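## About Sultier

Sultier is a contract packing and carton testing company based in Torkidstead. We take bulk goods from small manufacturers, put them into retail cartons, and check that the cartons will survive the journey to the shelf. Most of our customers make stationery, dry foods, seeds or household sundries, and most send us fewer than 30 pallets a year.

The company was set up by Tiziana Colombo and Nevzat Soylu, who had both worked on the packing lines at Humphreys until the site closed. The first unit was a former joinery shop on Bronstead Road. We moved to the present building when the carton store outgrew it, and kept the old unit for returns and rework.

### What we do

Work is split between two departments.

**Packing** covers carton erection, filling, closing, coding and palletising. Cartons are supplied flat, either by the customer or through us. We hold 238 carton formats on file, each with a specification sheet giving board weight, grain direction, flap style and glue area. A new format takes two working weeks to set up if the artwork is final. Changes to artwork after sign-off restart that period.

**Testing** covers compression, drop, vibration and climate conditioning. Samples are conditioned overnight before any compression test, as board loses stiffness when it takes up moisture and results from unconditioned samples can't be compared. Tall, narrow cartons are tested upright and on the side, and the lower of the two figures is the one reported.

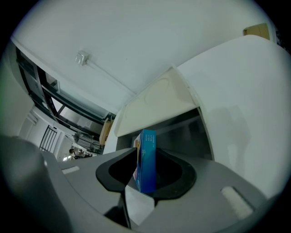
*Small blue carton, held upright between black rubber pads.*

Reports are issued as a single document with the raw readings attached. We do not issue pass certificates on their own. Where a carton falls short of the customer's specification, the report states the load at which it failed and where on the carton the failure began, usually a corner or the manufacturer's joint.

### The building

The Torkidstead site has 1527 square metres of floor space under one roof. Of this, 535 square metres is dry storage, kept at a steady temperature and humidity and logged day and night. Food and non-food goods are stored in separate bays with separate handling equipment. Deliveries are received at the north door from 7 am to 3 pm. Vehicles over 7.5 tonnes must use the Bronstead Road entrance, as the side lane has a weight limit.

### People

- **Tiziana Colombo**, director, customer contracts
- **Nevzat Soylu**, director, plant and maintenance
- **Halima Briggs**, testing manager
- **Naledi Matlala**, packing manager
- **Hoi-yan Ko**, quality and records

New packing staff are trained on carton erection first and move to coding and palletising after sign-off by Naledi Matlala.

### Working with us

Enquiries should state the product, its filled weight, the outer dimensions of the carton and the expected quantity per month. For testing, send at least ten flat cartons from the same print run, packed between stiff boards and not rolled. Filled samples are accepted if the contents are dry and non-hazardous.

Tested samples are kept until the end of June following the report, then recycled. Customers who want theirs returned should say so on the order form.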